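**Waltier publishes results of household and shop-floor task trials**

Aug 13, 2023

Waltier has released the results of a trial program that tested whether commercially available robotic arms can carry out simple chores in homes and small workshops. The program began in May and covered 43 tasks, among them folding towels, sorting hardware, ringing a counter bell and pressing industrial push buttons.

According to the report, the arms completed 3414 attempts without assistance from an operator. Results varied widely by task. Work with rigid objects in known positions was judged reliable enough for supervised use. Cloth, bags and loose cables remained difficult, and 7 tasks were withdrawn from the program after repeated failures.

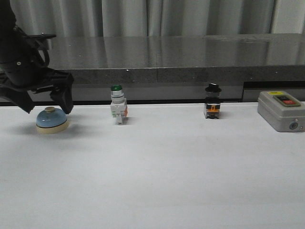

Button and switch tasks received particular attention in the report. Small manufacturers often run older equipment that can be started or stopped only by hand, and replacing the controls is costly. An arm that can find and press the correct button would allow such equipment to remain in service. The report states that pressing was seldom the problem. Most errors came from approaching at a poor angle or from choosing the wrong control when several stood close together.

"The machines can do a portion of this work today, under supervision and at a slow pace," said Lionel Bunting, who directed the trials. "We do not recommend that any household or shop plan its staffing on the assumption that they can do the rest."

Two partner firms, Stulo and Coppens, supplied task lists drawn from their own workshops. Both will take part in a second round, which will add 5 kitchen tasks and require the arms to work in rooms they have not been set up for in advance. Software for the second round will be provided by Orka.

The full report is available from Waltier on request.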